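Samira Daher on Savolainen, and what to leave out of a life

The diary of Hilja Savolainen runs to 1,119 pages, most of them about the weather. Samira Daher has read it twice, once in translation and once with a Finnish speaker beside her going line by line through the parts the translator had skipped. Her film, called simply Savolainen, covers 15 years of the diarist's life in the harbour town of Stislow, where she ran a boarding house for ships' officers before the First World War and wrote letters on behalf of men who could not write their own.

We met in the upstairs room at Brodik, the company that produced the film. Daher had come straight from the sound mix and wanted tea before anything else.

She first heard of the diary from Paavo Ikonen, who had edited a short selection for a small press. "He sent me the book with a note saying there was no film in it," she said. "I read it on the train and I thought he was probably right. She gets up, she buys fish, somebody is late with the rent. Then you get to the letters and it changes."

The letters are the centre of the film. Savolainen kept copies of many of them in the diary, and she did not always write down what she had been told to write. A ship's mate asks her to tell his wife he will not be coming home, and she tells the wife he has been delayed. In the next entry she notes the price of lamp oil.

"People want me to say whether she was being kind or whether she was meddling," Daher said. "I don't know. She doesn't say. We shot a version where she explains herself to the maid and it was a well-acted scene, and Horacio took it out the first week."

Horacio Pereyra, the editor, joined us for part of the conversation. He had not read the diary and says he did not want to. "Samira would tell me, but this happened. And I'd say, I believe you, but I've only got what's on the screen. If it needs a footnote I can't use it."

Playing a woman who says very little

The lead is Venla Jääskeläinen, best known for stage work. She ages from her late twenties to her early forties in the film with very little make-up. Daher was against heavy ageing from the start.

"You look at the make-up then," she said. "With Venla you look at how she sits down. She came in with three ways of sitting down, for three parts of the film, and she'd written in her script which one went where."

The dialogue is in Finnish, English and some Swedish, with subtitles throughout. An early draft had everyone speaking English. Daher says the financiers preferred that draft and she did not blame them, but it made no sense in a story where half the plot depends on one person not understanding what another has put on paper.

"If everybody speaks the same language, why does he need her to write the letter? You can say he never went to school. Fine, but some of them did. They could write, only they couldn't write to that person in that language."

What is true and what isn't

I asked how much of the film happened. Daher had clearly been asked before and got out a sheet of paper.

The boarding house, the letters and the fire in the harbour office are all in the diary. The business with the stolen barometer is there too, although it happened to a neighbour. The brother played by an older actor in the opening scenes was in fact a cousin. The doctor is made up from two real men, one of whom Savolainen disliked so much that she refused to write his name and used a small drawing of a boot.

"I was sorry to lose the boot," Daher said. "We tried it. You can't film somebody drawing a boot and have the audience know it means a doctor."

The largest invention is the meeting near the end between Savolainen and the mate's wife, who in life never left home. Ikonen, who is credited as historical adviser, objected to it. Daher showed me part of his email, which was courteous and went on for five paragraphs.

"He said she'd never have opened the door. I said, then let's have her not open it for a bit. So that's what we did. She stands in the hall and you hear the knocking, and it goes on longer than anyone wanted. Paavo has seen it now. He still thinks it's wrong but he said it was wrong in the right house."

She is less relaxed about dates. The fire has been moved by two years to bring it closer to the second half of the story, and she says she would undo that if she could. "There was a way of doing it with the real date. I only saw it when we were already mixing."

Nine weeks in the wrong town

The Stislow of the film is mostly somewhere else. The harbour was filled in long ago and the street where the boarding house stood is now a ring road. The crew shot for nine weeks further up the coast, in a town with the right sort of quay and a great many modern bollards, which had to be hidden behind barrels.

The interiors were built. Production designer Evdokia Margaritis worked from a single plan of the house and from Savolainen's accounts, which list every piece of furniture she bought and what she thought of it. The staircase is narrower than most designers would make it. Two people cannot pass on it, and several scenes were rewritten once the actors had tried.

"Evdokia wouldn't widen it," Daher said. "I asked her twice. The camera operator asked her rather more than that."

The light was the other difficulty. Daher wanted the winter scenes lit by lamps and windows only. It worked in the kitchen and failed in the hall, where there was no window, and the hall scenes have help from above that she hopes people won't notice. Some of the snow is added. The sea, she says, is all real, and she is a little tired of being asked.

Savolainen opens at the Wonlow in March, with a short run elsewhere to follow. The sound mix was due to be finished the evening after we spoke. Daher still had a list of changes in her coat pocket, most of them to do with footsteps on the stairs.

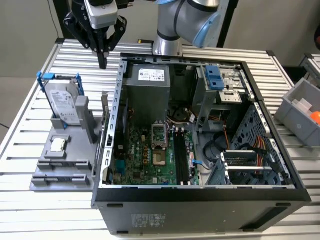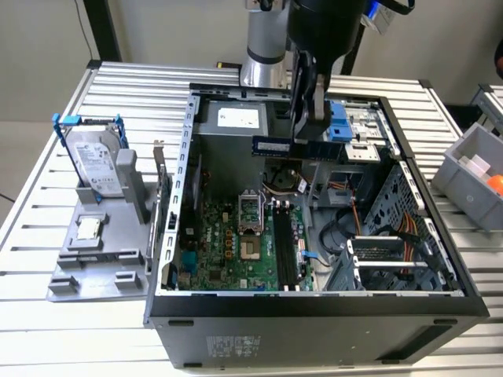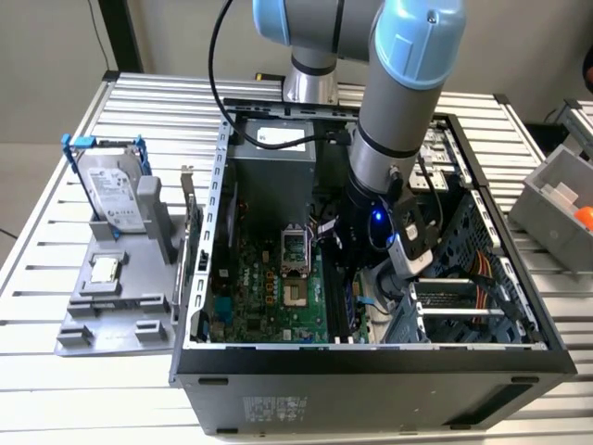 Open desktop tower on a slotted aluminium bench.

What she is doing next

Daher has been asked to make another film from a diary and has said no. She is writing something set in the present day, with a small cast and one language, and would not say more about it than that.

She has kept her copy of the Savolainen pages. The last volume stops in the middle of a shopping list, and for a long time that was how the script ended too. Pereyra talked her out of it. The film now finishes on an entry from several months earlier, read aloud by Jääskeläinen over a shot of the quay, in which Savolainen complains about a lodger who whistles.

"It's a very ordinary entry," Daher said. "She's annoyed, and she's going to speak to him in the morning."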